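Preparing a Furnished Room for Handover at the End of a Tenancy

Stunard Lettings issues this guidance to tenants leaving furnished rooms in Ravthorpe and the Bandara Street houses. It should be read together with the inventory signed on arrival. Tenants leaving in May should begin early, as most of our contracts end in that month and inspection times fill quickly.

Before you begin

Find your copy of the inventory. If it has been lost, the office can send another within 5 working days. You will need a bucket, two cloths, washing-up liquid, a soft brush and a supply of bags for waste and donations.

Step 1: Sort your belongings

Divide everything in the room into items that belong to you, items listed on the inventory and items to be thrown away or given to charity. Work through one cupboard at a time. Do not leave unwanted goods for the next tenant, even if they are in good order. A charge of £15 is made for each bag that our staff have to remove.

Step 2: Clear the floor

Move small items to one side of the room so that the floor can be swept and washed. Crockery should be kept together and away from the door. Waste bins should be emptied, rinsed and left to dry before they are put back.

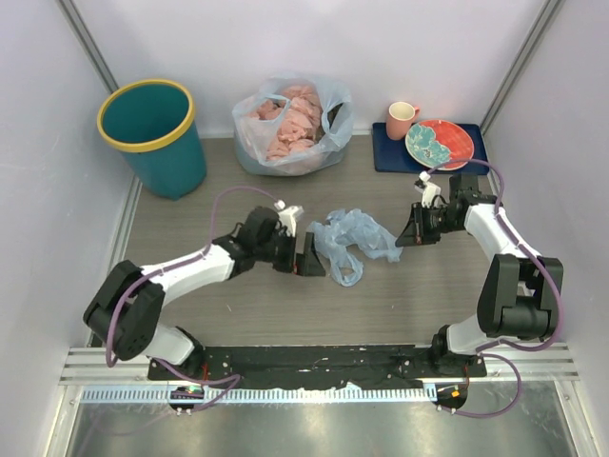
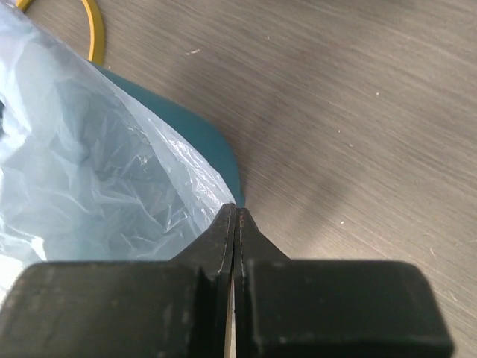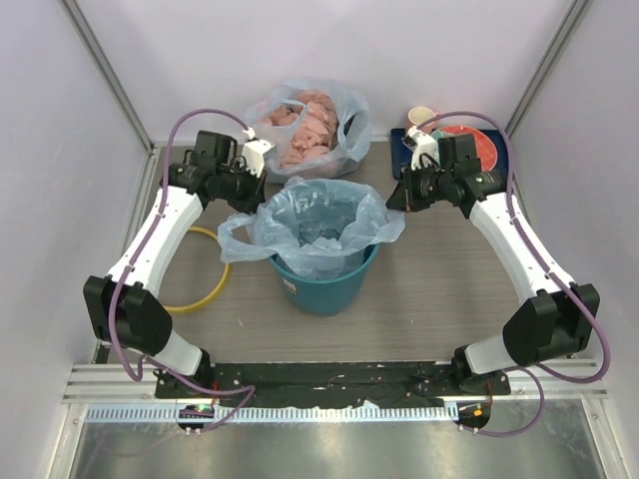

First picture: bin, bag and crockery placed along the back wall.

Step 3: Clean from the top down

Dust shelves and the tops of wardrobes first, then wipe window sills, skirting boards and door handles. Wash the floor last, starting at the point furthest from the door. Hard floors should be wiped with a well-wrung cloth. Allow about 40 minutes for drying and keep the window open during this time.

Marks on painted walls may be treated with warm water and a little washing-up liquid. Do not paint over them. Paint that does not match will be recorded as damage.

Step 4: Check the inventory

Return each listed item to the room named on the inventory. Note any breakages on the back of the form, with the month in which they happened if you remember it. Chipped mugs and plates should be declared and must not be replaced without our agreement.

Step 5: Return the keys

Keys must be handed in at Rornero House by noon on the last day of the tenancy. Place them in the envelope provided and write your room number on the front. Late return is charged at £40 for each set.

The deposit will be repaid once the inspection report has been agreed. Tenants who wish to question a deduction should write to the office, enclosing a copy of the signed inventory.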